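Handout 4: Grasp Planning in Simulation
9 min read

Course notes, Ott Žukauskas. Bring these to the September lab session along with your own laptop.

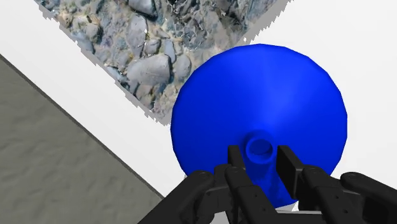
Last time we ended with the planner's output: a list of candidate grasps, each one a gripper pose plus an opening width. Today's question is how to put that list in order before the arm moves at all.

1. What a candidate contains

In Groltodum, the planner we use in this course, a candidate has a position, an orientation, a width and a score. The position is the midpoint between the finger pads. The orientation says which way the gripper approaches and along which line the pads close. The score starts at zero and is filled in later.

Candidates are made by sampling points on the object's mesh and looking for a second point on the opposite side whose surface faces the other way. For a box this is easy. For a cone it goes wrong a lot. The walls slope, so two points across from each other don't face each other squarely, and the pads tend to slide toward the narrow end as they close. A short cylinder is much kinder. On the blue funnel, the spout gives the two pads something to close on from either side, and most of the good candidates end up there.

2. Filtering

For the funnel mesh the sampler returned 1,824 candidates. Run the cheap tests first:

- Width. Drop anything wider than the gripper can open.
- Reach. Drop poses the arm has no joint solution for.
- Collision. Drop poses where a finger link or the base plate hits the table or the object.

After these tests 80 candidates were left. Check the whole finger in the collision test, including the knuckles. A common mistake is to check the pads only. The linkage bulges outward behind the pads and can touch a wide rim while the pads themselves are clear.

3. Scoring

Each remaining candidate is run in simulation. Close the fingers, lift, shake, and record whether the object is still held. Repeat with small random changes to the object pose and the friction value. The score is the share of trials that held.

We use 1,000 trials per candidate. Fewer will do while you are debugging, but scores near the top of the list will swap places from run to run.

4. Visual and collision meshes

The simulator keeps two shapes for each object. The visual mesh is what gets drawn. The collision mesh is what the physics uses, and it is often simpler. If you take the convex hull of a funnel, the hollow inside is filled in and the step between cone and spout disappears. The neck grasp then fails in a way that makes no sense on screen – the pads stop in mid-air. Use the convex decomposition tool in Plosstead and view the result before you start a batch.

Surface textures, such as the stone pattern on the flat patch, have no effect on contact. They matter to the perception module, which we get to in Handout 5.

5. Exercises

a) Load the funnel and plot the candidates before and after each filter. Which filter removes the most?

b) Replace the collision mesh with its convex hull and score again. Explain the change in 2 or 3 sentences.

c) Change the pad friction and find the value where the cone-wall grasps start to hold.

Put your plots and config file in the Illulgate folder for your group. Reading for next time: Lukoševičius notes, the section on contact models.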